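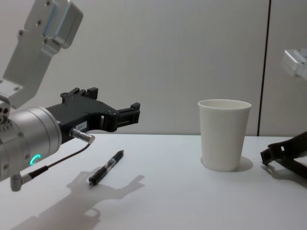
A paper cup and a black pen on a white table.

The Stundildale reading room will hand out pens and paper cups at its front tables through the end of December, the library said in its weekly notice.

Trukaditz, the stationery shop on Kwofie Street, gave 400 pens for the winter letter drive. The cups are for tea and cocoa, served from 11 a.m. until closing. Visitors may keep the pens — the cups go in the bin by the door.

Last winter the drive brought in 73 letters for residents of the Trosska care home. The library hopes to add 50 to that total this year. Paper and envelopes are free, and letters can be left at the desk.

Children under eight should come with an adult.

Contact the newsroom | © 2019 Stundildale Weekly | Back to top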